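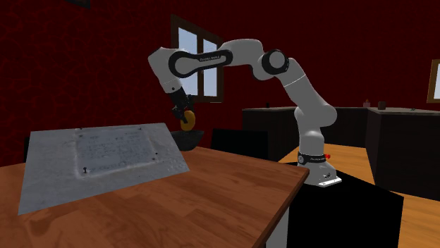 **Progress report, Skeller cell, period from May to 29 Jul 2025**
Prepared for: Warraich fund, program office

In this period we worked mainly on the setup of the simulated cell and on the maintenance plan that goes with it. The physical cell at Berkivik follows the same layout, so every change is made first in the simulation and is moved to the hardware only after it passes there.

**Layout**

The arm stays on its black block at the side of the table, and the bowl is at the far edge, next to the gray board. In May we had the bowl closer to the middle. The new position makes the arm reach over the far edge of the table, and this is the case in which our old settings gave the most trouble. We keep it on purpose for the next period also.

**Gripper**

The tilt of the gripper above the bowl was corrected two times. The first correction was too large and the fingers touched the rim at release. With the second one we ran 1,000 pick-and-release cycles. The first 464 passed without a stop, then the run halted with a joint limit warning at the wrist. We changed the approach path, started again from zero, and all cycles were completed.

**Care of the physical arm**

- Base bolts checked and tightened, no play found.
- Finger pads replaced. The old pair was worn on one side only -- we think this comes from the wrong tilt described above.
- Cable to the gripper routed again, with a longer loop at the wrist.
- Joint zero positions compared with the simulation. Joint 3 had a small offset and was calibrated again.

**Open points**

The spare gripper from Parkari has not arrived. Until it is here, we do not start the long runs on the hardware, and for this reason the second milestone moves by 2 weeks. The budget is not affected.

We ask the program office to confirm the new milestone date in writing. The updated maintenance sheet will be sent together with the next cost statement.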